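Gripper trials on the disassembly bench

The comparison we promised in the May issue is done, at least the first half of it. Three sets of fingers went on the same arm and were run against the same jobs: memory modules, expansion cards, hard drives and processors out of old desktop computers. Nana Mensah set up the runs and Meinir Hughes kept the log. This item covers what they found up to July 17, 2024.

The three sets are the Dallix parallel fingers we have used all along, the Bament long fingers, and a pair we drew ourselves and call Parov. The arm, the controller and the lighting stayed the same throughout. Each set got 85 attempts at pulling a part and the same number at putting one back. Before each block the wrist camera was recalibrated against the board. That takes 25 minutes and we would like to get it down.

Pulling parts is the easier half. All three sets can take a memory module once the latches are open, and all three can lift a drive in its caddy. The differences show up when the fingers have to work close to something tall. Capacitors next to the slots are the usual trouble, and so are the load lever beside the processor and any cable that has drifted back over the board. The Dallix fingers are short and stiff, so they go where they are told, but the gripper body gets close to the drive cage on some cases. The Bament fingers reach further and bend a little under load. You can see it in the log as a small sideways error on almost every insertion.

The wrist camera view is good for lining up on a slot, but the gripper hides whatever is right in front of it. The fixed camera gives back some of that, and it is the one Meinir uses to check clearance between the arm and the case. 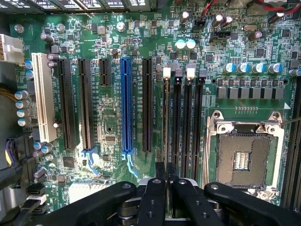
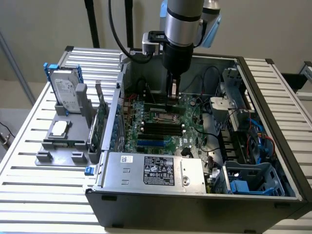 What we changed

The parts fixture was reprinted with deeper slots after drives leaned too far during the early runs. Cards now go in on the case side and processors in the recess at the front.

Approach speed over the board was cut to 55 percent of the old setting. The runs take longer, but Nana would like to keep it there until the force limits are sorted out on the Tavares controller. At the moment the limit trips late, and a memory module that is slightly crooked gets pushed harder than it should.

What is next

Parov goes back for a second version with a narrower tip. The present one fits between two memory slots only if the neighbor is empty. After that we will run the second half, with cables left in place and the case turned end for end.

The full log has 451 entries and is in the shared folder under the bench name. If you have old towers to spare, any make, leave them by the bench with the side panel on and tell Meinir.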